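Section 5: Fitting the landing gear and the propeller

I build the Drollance Saab J 29 and the Dradoner twin-boom kit pretty much the same way from this point on, so these steps cover both. If you've only got the Drollance box, skip the bits about booms. And please have the wings on and fully cured first! I leave mine overnight.

1. Cut the gear legs off sprue C. They're thin, so snip well away from the part and clean up the stub with a sanding stick afterward.

2. Dry fit each leg in its well. On my Dradoner kit the left socket was too tight and I had to open it up with a drill bit, a hair at a time.

3. Put a drop of thick superglue in the socket, push the leg home, and check the angle from the front. You've got maybe 11 seconds to fiddle with it, so have the instruction sheet propped up where you can see it.

Caution: don't use the thin superglue here. It runs down the leg and fogs the paint, and then you're sanding again (ask me how I know).

4. Glue on the wheels with the flat spots facing down. Stand the model on something level and look for a wobble before the glue grabs. 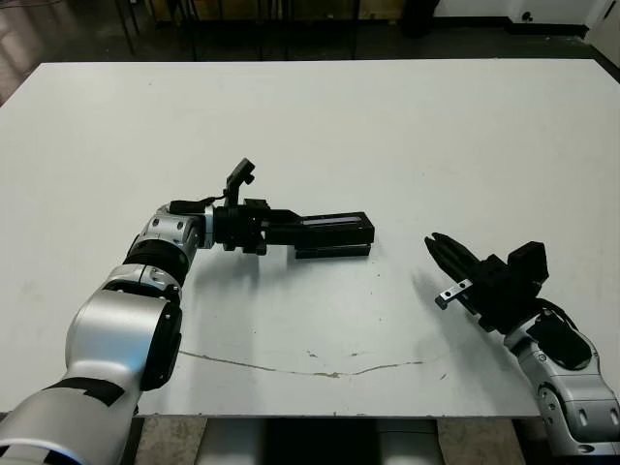
Naheed Rajput wrote in after the last version of this guide: I glue the wheels on before the legs go into the wells and get the flats wrong every single time. Your order works better, but could you mention nose weight? My twin-boom sat on its tail.

Good catch, and it's going in right now.

5. Twin-boom only: pack 5 grams of weight into the nose before you close it up. The sheet says 3, and that wasn't enough for mine. Already closed? There's a bit of room behind the nose wheel bay.

6. Dradoner only: slide the propeller onto its shaft and leave it unglued, so you can take it off for painting.

Note: the Filarbridge resin wheels fit both kits, but the axle holes need deepening a little. Wear a mask when you sand resin, and wet sand it if you can.

The gear doors come next, in Section 6. Leave them on the sprue until the bays are painted.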